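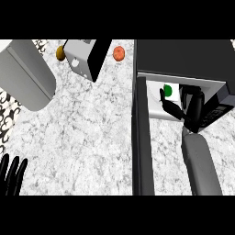
Fig. 1. Microwave task, simulated kitchen. Right gripper inside the cavity, green item on the plate.

Zillex Remote Demonstration Group
Minutes of the August review, Motmont kitchen tasks

Present: Raphaël Huet (chair), Guilan Qian, Jinlong Lu, Jingyi Kang
Apologies: Lanying Shao (written comments received, taken under item 4)
Minutes: Jingyi Kang
Start: 9:40 a.m.

1. Minutes of the last meeting

Accepted with one correction. Under "Headset latency," the test machine should read Kong, not the spare workstation. J. Kang to fix the stored copy.

2. Status of recording

G. Qian reported. The operators have recorded 190 episodes of the microwave task since the scene was frozen. After review, 152 were accepted. Of the 38 set aside, 22 were marked for operator error and the other 16 for faults in the session itself (dropped tracking, simulator restart, missing final state).

The agreed total for the Motmont set is 3000 episodes across all tasks. R. Huet asked whether the microwave task is on pace. G. Qian answered that it is behind the sink and drawer tasks and will stay behind until the clutch problem in item 3 is closed.

The accept rate for new operators is lower during their first two sessions. Proposed: the first session of each operator is treated as practice and not submitted. Agreed.

3. Hand controllers and clutch

J. Lu summarized the tests in Firkgate. While the clutch button is held, the simulated arm stays where it is and the operator can bring the hand back to a comfortable position. On release, the arm should take up motion from its current pose. In build 22 the wrist orientation is taken from the controller at the moment of release, so any twist in the operator's hand is passed straight to the gripper. In open space this shows up as a small jerk. Inside the microwave the fingers can strike the rim or the turntable.

Two fixes were discussed.

a) Store the orientation offset at clutch press and apply it at release. Simple, already working on a branch. The operator's hand and the gripper can drift apart in angle over a long episode, and some operators find that hard to follow.

b) Blend the orientation back over a short interval. Keeps hand and gripper matched, but adds motion the operator did not command. G. Qian objected to recording such motion as demonstration data.

Decision: (a) goes into the next build. Operators may re-zero the wrist with the arm outside the cavity. The re-zero is logged as an event and those steps are masked in training.

J. Lu also noted that finger closure is still mapped to a single trigger. All fingers close together at one rate. For round items this has been adequate. For boxes the operators want to stop one finger early and keep the others closing. No change this cycle. J. Lu to estimate the work.

4. Viewpoint and approach path

The simulated camera looks down on the counter. The flat top of the microwave takes up much of the right side of the view, and the operator has to judge depth inside the cavity from the part that remains visible. L. Shao's written comments, read by the chair:

"Most of the operator errors I reviewed are depth errors. The operator thinks the fingers are level with the item when they are above it. The second view helps, but people stop looking at it once the gripper is inside. I would keep the second view and place it next to the main view, same size, so that it does not need a head turn."

G. Qian agreed with the placement. J. Lu was concerned about frame rate on Kong with two full-size views. To be measured before a decision.

On the approach path, the current instruction sheet tells operators to enter "from the front." This is too loose. Some enter low and raise the gripper inside, others enter at item height. The group reviewed both styles side by side.
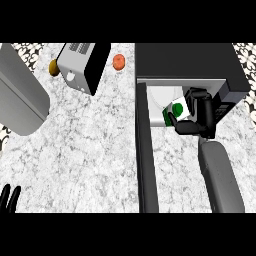
With boxed items the angle of the wrist at entry matters more than the height. If the palm is not roughly lined up with one side of the box before the fingers close, the box turns in the grasp and the operator spends the rest of the episode correcting it. A tilted box is acceptable as long as it is held and clears the rim. A box that is set down and picked up again inside the cavity is also acceptable, but is to be tagged "regrasp" so it can be filtered.

G. Qian asked that the door be treated as an obstacle in its own right. Several operators carry the forearm toward the hinge side after the grasp, and the arm link brushes the open door. The simulator reports the contact but the episode still passes the automatic check. Agreed: any contact between arm link and door above the set force limit will flag the episode for manual review. It will not be rejected automatically.

Revised wording for the instruction sheet:

Line up the wrist outside the cavity before entry.
Enter at item height.
Close the fingers only when both views show the item between them.
Keep the arm link clear of the door at all times.
If tracking drops, stop and press Discard. Do not try to save the episode.

5. The idle arm

R. Huet raised the handling of the left arm during tasks that use only the right. Operators currently rest the left controller on the table or in the lap, and small movements are recorded as left arm actions. A policy trained on the first batch reproduced these movements.

J. Lu proposed a lock that holds the left arm at its start pose and writes a constant action. G. Qian preferred to keep the left arm live, as later tasks will need the operator to hold the door with one hand while reaching with the other, and switching habits between tasks leads to mistakes.

Decision: lock on by default for single-arm tasks, shown on screen as a plain text label. Two-arm tasks start with the lock off. Existing episodes are kept, with left arm actions replaced by the start pose where total travel is below the threshold. G. Qian to choose the threshold and circulate it.

6. Item variation

Short discussion. The item in the cavity is swapped between episodes, while the other appliances on the counter stay in the scene. L. Shao asks in her comments for more variation in starting position on the turntable. At present the item is placed near the center too often. J. Lu can widen the range without a new scene file, but the grasp check has to be rerun at the back of the cavity, where reach is limited.

Agreed to widen in steps, starting with the near half.

7. Actions

J. Lu: merge clutch fix, add left arm lock, measure frame rate on Kong with two views, estimate per-finger control.
G. Qian: left arm threshold, door contact flag, update the "regrasp" tag in the review tool.
L. Shao: second pass over the 22 operator error episodes, separating depth errors from door contact.
J. Kang: new instruction sheet to operators, corrected minutes to the archive.
R. Huet: revised schedule for the 3000 total.

8. Other business

Spare controller straps have been ordered. The Firkgate log format will change with the next build, and old logs stay readable through the converter.

Closed 10:55 a.m.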